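Home | Fixtures | Ground Hire | Club Documents | Contact

Trarkstead Park - Pre-Match Goal and Pitch Inspection
Last updated: December 15, 2025

Complete before each senior or junior fixture. Record pass, fail or N/A and initial each line.

1. Goalposts anchored at all ground sockets - PASS
Comment: Northern goal has slight play in the left socket. Within tolerance. Recheck at half-time.

2. Crossbar level and free of cracks - PASS

3. Net clips closed, no exposed hooks - FAIL
Comment: 2 clips open behind the southern goal. Replaced before warm-up and line re-inspected.

4. Portable junior goals weighted - PASS
Comment: 90 kg per goal, sandbags on the rear bar. Bags to be checked for splits when moved.

5. Goalmouth surface - PASS WITH COMMENT
Comment: Wear in front of the northern goal has not recovered fully from the June resurfacing. Topdressed with 300 kg of washed sand. Keepers from Cenholm and Plalthorpe to be told before kick-off.
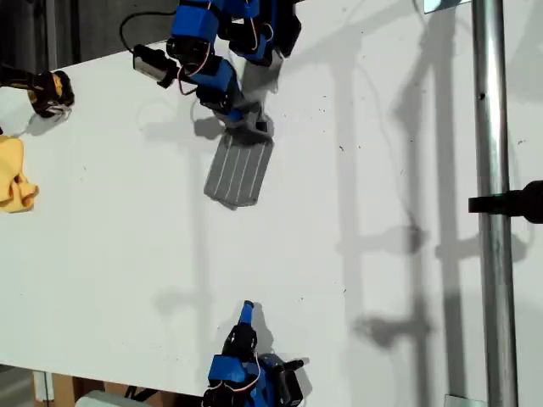
Obadia Obura asked that item 5 be marked as a fail whenever the keeper's landing area is harder than the penalty spot, as a pass with comment is usually read as a pass and the match goes ahead on it. The wording is under review. Until then, inspectors should note hardness separately for each goalmouth.

6. Perimeter fence and run-off - PASS
Comment: Advertising board 113 moved back behind the line marking. Corner foam refitted.

7. Sprinkler covers flush with turf - PASS

8. Stretcher and first aid kit at the bench - PASS
Comment: Ice packs low - reorder through Mushi.

Any item left as a fail at kick-off must be reported to the referee and both team managers. Signed sheets go in the tray in the canteen office.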